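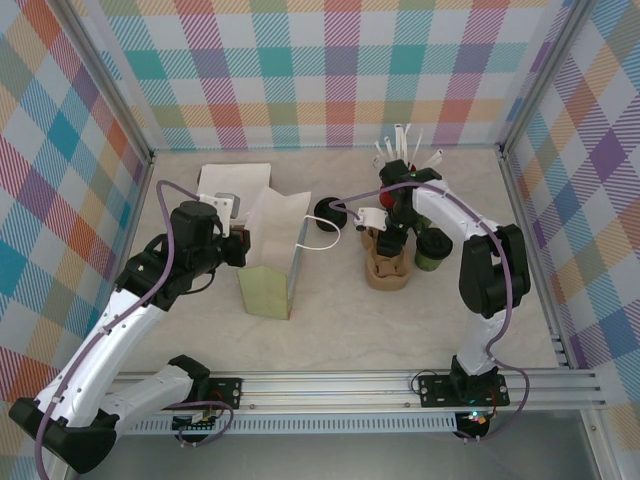

Home News Notices Contact

Broltdale to buy 6 two-armed packing cells

Last updated: Wed 17 January

Broltdale Catering Services has approved the purchase of 6 two-armed robot cells for its takeaway packing room. The order will be placed with Farkas in February, under a budget line agreed last autumn.

The cells will be used for carry-out orders, in which a paper bag is packed with cups, lids, straws and a moulded-pulp drink carrier. Broltdale packed 2306 such orders in its busiest week last year.

Raimo Suominen, head of equipment planning, said the purchase price was only part of the sum under review. "We have set money aside for spare grippers, cable sets and staff training," he said. "The first year of running costs is in the same budget — it will not be found later from elsewhere."

Items to be handled at each cell include green paper cups with black lids and a red container of straws, set out on the tabletop within reach of both arms.

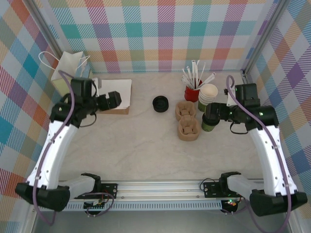 Delivery and next steps

Installation is planned in two stages, with 21 days between them. Anca Ciobanu, who manages the packing room, will report on the first stage before the second payment is released. Training places have been reserved for 37 members of staff.

The Mokinar site is not covered by this order and will be considered in the next budget round.

Contact the Broltdale press office | Copyright Broltdale Catering Services | Back to top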